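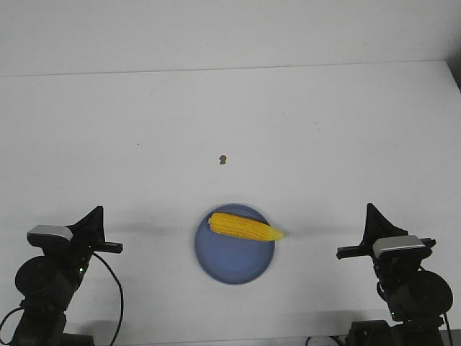

*Corn on a blue plate, two arms, and a crumb behind the plate.*

I have been reading tabletop task rules for most of a week, and I have opinions. The set I keep coming back to is the Drurnon draft, which runs to 277 numbered rules and still can't decide what a clean table is. Rule one says the surface must be "clear of foreign matter before each run." Fine! Great! Then the scoring section never mentions it again, so you can start with crumbs all over the place and lose nothing.

Does a crumb matter? For picking up an ear of corn, probably not. The corn is big and bright yellow, and any half-decent vision system should find it. But I've sat through enough arguments over test results to want the small stuff written down. If my runs have a speck on the table and yours don't, we should both know that before we start comparing scores (and before somebody writes an angry email, which in my experience takes until lunch).

Stefanou, the rulebook my own group used until August, went the other way. Any debris at all and the run was thrown out. I liked that on paper. In practice we dumped 123 runs out of 800, and I'd bet most of them were perfectly good. People also got very sneaky about what counted as debris. A flake of cardboard was debris. A dull spot was "surface variation." You can guess which word showed up more as the deadline got closer.

So my vote goes to something in the middle: look, write it down, keep going. One line in the log, with the rough spot on the table and the color. If it's between the fingers and the object, wipe it up and start over. If it's off to the side, leave it alone and don't touch it until the set is finished. Cleaning up halfway through is worse than never cleaning, to my mind, and I will argue that one with anybody.

The other thing I'd add is a check from the wrist view, every time. Most of these rulebooks ask only for the wide view, and from up there it's easy to skim right over a little brown bit. Down at finger level, with the jaws open and nothing in them, a scrap next to the fingertip gets a lot harder to ignore.
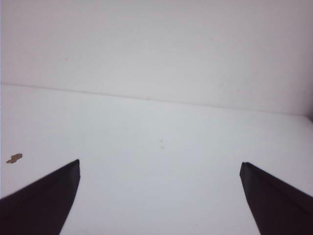

## Who does the looking?

Not the person running the test, please. I've been that person. You want your run, you've already waited for the slot, and your eyes slide right past things. Nirnetti's guide has a second person sign off on the starting view, and it's the one page of theirs I'd steal outright. It takes a minute or two and it's boring, and I'd still put it ahead of half the stuff Drurnon spends pages on, like the approved plate sizes. Drurnon is taking comments on the draft, and mine is going in tonight.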